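Make Your Own Peg and Gear Board

I have wanted a good parts board on my bench for years, and this spring I finally stopped sketching and made one! It's a flat white plate with shallow recesses and holes, plus a handful of blue pieces that drop into place. If you like little puzzles that keep your fingers busy, you are going to love this project.

What you need

A flat white plate, longer than it is wide
Blue filament (I used Sketetti, left over from a lamp)
A fine engraving bit
Sandpaper and a soft brush
A matte dark tabletop or a big sheet of dark card

Step 1. Draw the layout

Split the plate into rectangular regions with a pencil and give each one a job. The round piece with the knob goes near the top center, with small pegs below it. Leave more space between pieces than you think you need — my first layout was so crowded that I kept knocking pegs over on the way to the gear.

Step 2. Engrave and cut

Go over the pencil lines lightly, then cut the recesses and holes. I made 3 passes on each recess and brushed out the dust every time. Test a peg in a scrap piece first. Mine came out too tight at Bakstead, where the workshop gets cold in March, and a few strokes of sandpaper fixed it.

Step 3. Print the blue parts

Print the pegs standing up and the gear flat, with its knob on top. I set the infill to 100 percent for the pegs. Ditte Þorgeirsson printed hers at 19 and they snapped within a week, so please don't skimp!

Step 4. Set it out

Lay the board flat with a short side toward you, so you can come at it from left and right.

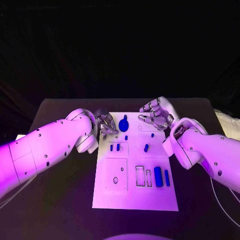
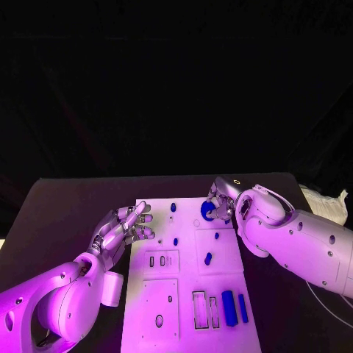
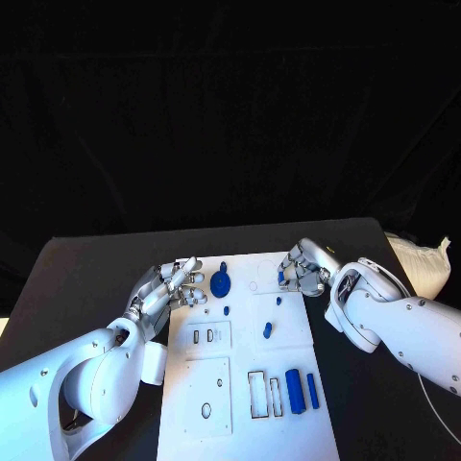

The white board on the dark tabletop, with a hand over each upper corner.

Step 5. Play with it

Start with the gear, then the pegs, then try the whole board with your other hand. It's so much harder and so much more fun! My best run is 9 pieces without a drop. When that gets easy, swap two of the pegs for slightly fatter ones and sand the holes to match.

Store the loose parts in a lidded tin.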